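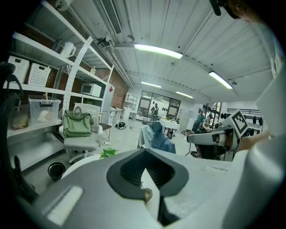 Two of the hand-held grippers out in the workshop, with the square marker on top of the one at the right.

Section 2: Planning and buying your kit

2.1 Before you spend anything

I'm Gráinne Cullinane, and I look after the purchasing side for the hand-held grippers at Selmont. Section 1 covered what the grippers do and what the recordings are for. Section 3 gets you switched on and calibrated. In between comes the dull bit with the money in it, and I'd ask you to read it properly, as most of the emails I get are from people who started at Section 3 and then found they were two cables and a hard drive short.

Prices are left out on purpose. They change too often, and your supplier will give you a fresh quote if you ask. What I can give you is the order to do things in and the mistakes I've made myself (there's a good few of them).

You'll need a rough floor plan, a list of the jobs you want recorded, and whoever signs off your orders. Get all three together before you ring anyone.

2.2 Working out how many grippers to buy

1. Write down every job you want people to demonstrate. Be plain about it: "put lid on tub", "hang tool on rail", that sort of thing.

2. Mark each job as one-handed or two-handed. A two-handed job ties up a pair of grippers for one person, and this is where budgets go wrong. I put in my first order by head count and had people standing about waiting for the other half of a pair.

3. Decide how many people will be recording at the same moment. Go by a normal working day, and forget the grand opening when everybody wants a turn.

4. Add up the grippers from steps 2 and 3, then add one spare. If you're running more than 6, add two.

5. Check the total against your charging space. Each gripper needs its own bay, and the bays come in fixed sizes, so it can be cheaper to go up by one gripper than to buy a second charging dock for the odd one out. Do the sum both ways.

Note: Don't mix hardware versions in a pair. They'll both record happily enough and you won't notice a thing until somebody tries to line the two recordings up.

2.3 The things that aren't grippers

I keep a separate sheet for these. Pádraig Keogh calls it the "and another thing" sheet, and he's entitled to, given that he's the one who signs it.

1. Markers. Order more printed square markers than you have grippers. They scuff, corners lift, and a damaged one should be swapped straight away. They cost next to nothing on the main order and a silly amount in postage on their own.

2. Finger pads. Treat these as something you use up, like printer paper. Budget a full replacement set for every gripper in the first year and look at it again after that.

3. Storage. Video fills drives at a frightening speed. Record one morning of your real work, see what it comes to, and multiply up from there. Buy for twice that figure, as you'll want a second copy of everything.

4. Cables. Buy them in two lengths. The short ones are for the dock and the long ones are for the day you move the dock.

5. Somewhere to put it all. Shelving, lidded boxes, a cabinet that locks. It's easy to leave off the plan and then you've expensive equipment living on chairs.

6. Props. Whatever your people will be picking up and putting down needs buying too, and in more than one size and shape.

Caution: Only use the charger supplied with the dock. A spare from the drawer may well fit the socket and still be the wrong one. Damage done this way isn't covered by the warranty, and I've had to explain that on the phone more often than I'd like.

2.4 Planning the room

You probably don't need a special room. An ordinary workshop with decent ceiling lights will do nicely, and the more it looks like a place where things get done, the more useful the recordings tend to be. Do walk through these before you commit, though.

1. Stand where each person will work and stretch both arms out. If you can touch a neighbour, move one of you.

2. Look at the windows at the time of day you'll be recording. Strong low sun can wash out a marker. Blinds are a small cost if you put them in the first budget and a long argument if you don't.

3. Find your sockets. Put the dock near one and keep the leads off any walking route.

4. Allow a clear surface by the dock where grippers can be set down between takes.

5. Tell everyone who shares the room. The cameras see a wide area, so colleagues at the next bench will turn up in the recordings. Get their agreement in writing and allow time for it in the plan. Surachet Sangkhawat has a one-page form you're welcome to copy, and it's in the appendix.

Caution: Don't start recording on the strength of a nod across the room. If one person says no, you may have to throw out a whole day's work.

2.5 Getting quotes and placing the order

1. Ask for at least two quotes. We've used Dunne and Binetti, and they lay their paperwork out so differently that I retype both into one table before comparing them. Tedious, but do it.

2. Check what each quote means by "set". One supplier's set had the dock in it and the other's didn't.

3. Ask for the lead time in writing. Our longest wait was 90 days, for a dock of all things, with the grippers sitting in their boxes the whole while.

4. Ask what delivery covers. To the door or to the bench? Our Irneck site is up two flights of stairs and I'd missed that completely. Colm Lenihan carried most of it up himself and has mentioned it since.

5. Keep a bit back. I hold a tenth of the budget until the kit has been in use for a month, and it always goes on something – usually more storage.

6. Raise one order if you can. Splitting it to stay under an approval limit looks clever and ends up with two deliveries, two invoices and a cross note from accounts.

Note: If your financial year ends in the spring, get the order in well before May. Everybody else is clearing their budget then too.

2.6 When it arrives

1. Count the boxes against the delivery note before you sign.

2. Open every box the same day, including the spares. Claims for missing parts have a short time limit.

3. Write down each serial number and stick a label of your own on the gripper body, well clear of the marker and the lens.

4. Pair the grippers up and label them as pairs (we use letters, 1A and 1B and so on).

5. Put everything on charge overnight, then carry on to Section 3.

If something is missing or damaged, take a photo with the packaging still in view and send it to Fergal Heffernan on extension 272, or leave it in the parts tray with a note. Please don't send it straight back to the supplier, as I then have to go looking for it.

Section last revised 15 December 2022. Changes in this version: finger pads moved to the yearly budget, room agreement form added to the appendix.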